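4.2 Squares, lines and the small matter of the mat

We turn now to the part of the study that gave us the most pleasure, and which we had very nearly left out of the plan altogether. Section 4.1 dealt with the large surfaces of the sewing room, the cutting table and the ironing board, and with how people arranged them over the course of a winter. In this section we look at the small gridded things that live on top of those surfaces: the mats, pads and squares that a person lays down before beginning a piece of work, and takes up again (or does not take up again) when the work is finished.

Our interest in them began with the household diaries. Of the 3,018 diary entries collected in and near Clolley, 975 mention a mat, pad or board by one name or another, and we had not asked about them at all. The diary form asked only what was made that day, where it was made, and what had to be moved first. It was this last line that filled up so generously. People wrote that the mat had to be found, that the mat was under the fabric, that the mat was under the cat, that the mat had been lent to a neighbor and come back with a bent corner. One writer kept up a running account of a single pad through most of January, and we confess that we looked forward to each new page of it.

Vigfúsdóttir, whose work on table habits we have leaned on throughout, draws a useful line between a surface that is owned by a room and a surface that is owned by a task. A table belongs to the room. It stays where it is and takes whatever is put on it, be it supper or a hem. A mat belongs to the task, and for as long as it lies on the table it makes a little piece of that table into a workplace. We found this to be true in the homes we visited, with one addition that we would like to make here. A mat with lines on it does a little more than a plain one, for it brings along its own idea of what is straight.

This came up again and again in our conversations. The makers in our group, 33 in all, were generous with their time and their coffee, and most of them had firm views on lines. Several told us that they seldom counted the squares and hardly ever measured with them, and that the lines were there to rest the eye against. A strip of binding is laid down along a line, looked at, nudged a little, and looked at again. When we asked one maker how she knew that a block was true, she laid it down on her pad, leaned back in her chair and said that it "sat quiet." We have not found a better term and have used hers in our coding notes ever since.

The kind of material mattered too, though less than we had supposed it would. Hard mats were liked for cutting and soft pads for laying out and pressing, and many households kept one of each and used them for the wrong purpose quite cheerfully. The Stustel workshop, where we spent two long and very happy afternoons, keeps its pads in a drawer and brings them out one at a time. At the Vendier sewing circle, on the other hand, they simply stay on the table from one meeting to the next, and people sit down wherever there is one free. Both groups told us that theirs was the tidier way of doing things, and after watching each of them at work we were inclined to believe them both.

We also looked at where a pad ends up when there is nothing on it. In the diaries an idle pad is seldom put away. It is pushed to the far side of the table, where it waits, often a little crooked to the edge, with the near part of the table left open for whatever comes next. Figure 2 shows a square gray pad with pale grid lines on a light surface, and readers who sew will very likely have something similar at home.

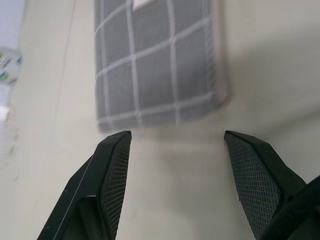
Figure 2. Flat gray pad with a light grid, on an off-white surface. A small white tag lies on the pad near the top of the picture.

Tags and labels deserve a word of their own. We had taken them for something that people remove on the first day, as one does with the sticker on a drinking glass, and we were mistaken. A good many makers leave them on for years. Some had written a name on the tag so that the pad would find its way home from a class, and others told us they used it to remember which way around they liked the pad to lie. One or two had simply never got to it, and were a little embarrassed to be asked.

It would be easy to make too much of all this, and we have tried to keep in mind that our group is small and very fond of its tools. Still, the mat turns up in almost a third of the diary entries without having been invited, and we think that it has earned its place beside the table and the chair in any account of how work is done at home. In Section 4.3 we follow the scraps and offcuts from the mat to the basket, and look at how long they are allowed to stay there.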